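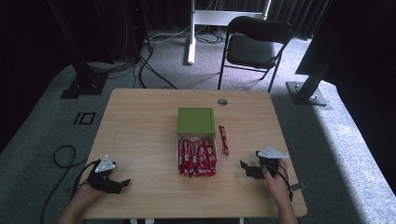 The Last Bar in the Box

There is a kind of person who opens a box of snack bars, takes one out, and puts it on the table. They don't eat it or put it in a pocket. They set it down beside the box and go off to do something else, and the bar stays where it was left for the rest of the afternoon, out of the box but not yet anybody's lunch.

I have worked in shared offices for 12 years, first in Mernesen and now in Etstead, and I have come to believe that the loose bar is the most interesting object in any of them. I would like to speak up for it, and while I'm here I would like to speak against the box.

Consider what a full box does to people. A white tray packed tight with shiny red wrappers, all standing to attention, lid up at the back like a shop sign, is a lovely sight, and almost everyone leaves it alone. At our place a new one can sit on the pale table by the window from nine until gone eleven without a single bar being drawn. People walk past. They say "ooh, bars". Then they go back to their desks and eat a cracker out of a drawer. To take the first one is to put a gap in the row, and a gap can be seen from the door.

Take a bar from the middle and the neighbours lean in, and now it looks as though somebody has been rummaging. Take it from the end and you have started the decline. My colleague Jozef Peeters once bought a box with his own money and then waited for someone else to open it. He is a grown man with a mortgage.

The loose bar cures all this. It has already been taken, by a person unknown, so the guilt has been paid. You aren't raiding the box if you pick it up. You're tidying. I have eaten a great many bars in the name of tidying and I sleep well.

The counter-argument, put to me with some force by Oksana Marchuk across that same table, is that the loose bar belongs to whoever took it out. They have chosen it. They may be coming back. By her reading, a bar on the table is like a towel on a sunlounger, and I am the sort of man who moves towels. I said that a towel on a sunlounger has no legal standing either. She said that was exactly the sort of thing I would say, and moved her tea closer to her.

I've thought about this more than it deserves, and I think the rule should depend on distance. A bar right up against the box has only wandered. It can go back in or go in you. A bar at arm's length, lying at a careless angle, is fair game after a decent interval, which I put at 6 minutes, though I have been known to round down. A bar on a keyboard is spoken for. A bar on top of a notebook is spoken for and probably being watched.

Which brings me to the box itself. I don't know who first decided that snack bars should be sold in their own display stand, but they have a lot to answer for. Biscuits come in a packet that collapses as you go, so everyone can see how things stand. Crisps come in a bag and you may shake it. The bar box keeps its shape to the bitter end. The lid hides the tray from anyone on the far side, and a box with one bar in it looks, from behind, every bit as generous as a full one. In February I crossed an entire room towards a handsome upright lid and found bare cardboard. Somebody had eaten the last bar and left the lid standing. I have my suspicions, and Yevhen Demchenko knows what they are.

There was an attempt at reform. Doaa Farouk suggested that we tip the lot into a bowl, and for 2 weeks we did. It was a disaster. With no row to spoil, people took them by the handful. What had lasted us a fortnight standing up was gone before the kettle had boiled twice. Say what you like about the neat row, it shames people, and an office needs a little shame near the food. We went back to the box, and I voted for it, with my mouth full.

So my position is a moderate one. Keep the box and keep the tidy row, by all means. But let whoever opens it take one bar out straight away and lay it on the table for the next person, as you might hold a door. It would cost nothing. The rest of us would be spared the whole business of going first.

Oksana says that if I start doing this she will simply take mine every time. After 6 minutes, she is welcome to it.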